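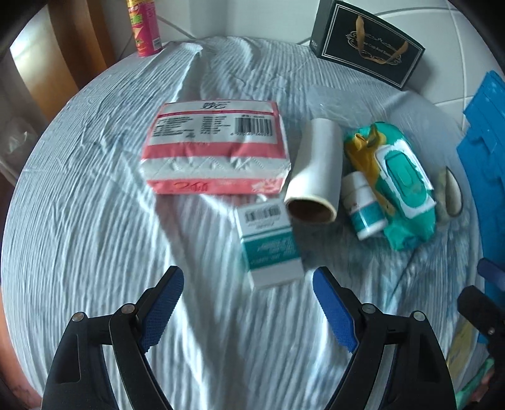

Section 4. Good Practice for Sorting Household Goods with a Hand-Held Gripper

Issued by the Draltex Handling Office. Prepared by Eylül Uysal and reviewed by Cengiz Duman. In force from 30 July 2024.

4.1 Purpose

This section sets out the steps operators must follow when picking up and placing small household goods on a covered work surface. It applies to all sites using the Komo two-finger hand tool and should be read together with the Yaman site safety rules.

4.2 Preparing the surface

Step 1. Lay the cloth over the full work area. Small creases are permitted. Large folds under an item should be smoothed out before the first pick, as a fold can tip a light carton when the fingers close on it.

Step 2. Set out the goods for the session. A mixed set is preferred. Tissue packs, a plain roll, a small carton, a capped bottle and a package of wet wipes together give the operator both firm and soft shapes to handle.

Step 3. Remove clear plastic wrapping that does not belong to an item. A sheet lying nearly flat on pale cloth is easily missed and may be picked up with the goods.

Step 4. Keep tall containers and gift packaging toward the back of the surface. Items with loose ribbon handles must stay out of the path of the fingers.

4.3 Checking the tool

Step 5. Inspect both grip pads. Pads must be clean, fully seated and free of tears. Replace pads in pairs after 400 picks, or sooner if wear can be seen.

Step 6. Open and close the fingers fully before starting. The linkage should move without sticking. If a pivot pin is loose, tag the tool and return it to the Hadance service desk.

4.4 Picking and placing

Step 7. Bring the open fingers to the item slowly, with one pad on each side. For a carton, grip the flat sides. For a roll, grip across the body and keep the fingers clear of the open end.

Step 8. Close until the item is held and stop. Soft packages shall not be squeezed to the point where a seal or lid could open. Bottles are to be lifted with the cap closed.

Step 9. Lift straight up before moving sideways. Where goods are touching, as a bottle may rest against a package of wipes, move the upper item first.

Step 10. Lower the item until the cloth bears its weight, then open the fingers. Goods must not be dropped into place.

Step 11. Where two tools are in use on one surface, only one may enter the shared area at a time. The second operator waits until the first has withdrawn.

4.5 Records

Each session is limited to 200 picks. The operator enters the tool number, the goods used and any dropped or damaged item on Form 42. Completed forms are kept by the site lead until the March review.

Requests for a change to this section must be made in writing to the Handling Office.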